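Workshop notebook, foam letters and the grey top
26 Nov 2019

Carried on with the letter set for the Wetton order. Kamil Pešek had the press warm before I got in, so we started straight away on the second sheet of pink. The first sheet is finished and bagged, apart from the ones I put aside yesterday for poor edges.

Press pressure left at 55 on the dial. Kamil tried it lower on scrap and the counters in A and R did not come out cleanly, they hung on by a thread and tore when pushed. At 55 they drop out on their own. Put it back and taped a note over the dial so it stays there.

Die for the S still needs looking at. There is a flat spot in the lower curve and it leaves a whisker of foam every time. Trimming by hand is fine for one set but Wetton want 119 sets by the end of February, so it has to go back to Costello for regrinding. Smaranda Munteanu to ring them. She has the drawing number, I don't.

Moved on to the table after lunch. The old white top was no good for checking colour, everything pale disappeared against it and the glare was tiring. The new one from Visero went on last week and I have been using it for inspection since.

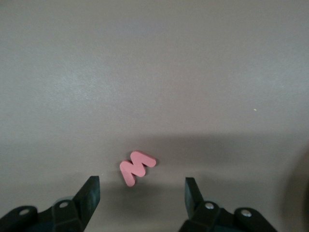 Edge finish is still the thing I am least happy with. The rule we agreed is that both faces have to be rounded off the same, with no step where the blade went through, and on the thick foam we get a step more often than I would like. It shows most on the letters with a lot of straight strokes. The pink M is the one I keep going back to, as it has four strokes and rounded ends on them, and the side walls read a bit darker than the top face on this surface, so any step ought to show as a broken line. It also throws enough shadow on the grey-mauve to judge the thickness by eye. On the white top I had to pick every letter up and turn it to the window.

Surface itself: matt, smooth, no pattern. Good. There is still a soft sheen towards the upper left when the lights are on. Asked Kamil if we can shift the left-hand lamp back a bit. He says the bracket will take it but the cable won't reach, so it needs a longer lead first.

Adhesive backing. Hundia sent the sample roll of the low-tack film, code 27. Stuck it on offcuts of pink, yellow and green. Pink and green fine. Yellow lifted at one corner within the hour, which may be the foam and not the film, the yellow is from the older batch. Have left all of them under the weight overnight and will look again tomorrow before saying anything to Hundia. Minimum order is 2,000 metres, so not a thing to get wrong.

Smaranda wants the letters packed flat in one layer per tray. I would still like to try two layers with tissue between, it halves the trays. She thinks the top ones will mark the ones underneath. Will do one tray each way and leave them on the shelf by the compressor.

To do:
Costello, S die (Smaranda)
longer lead for left lamp
check film on yellow
more scrap for the guillotine test, nearly out
sweep under the press, foam dust getting into the foot pedal again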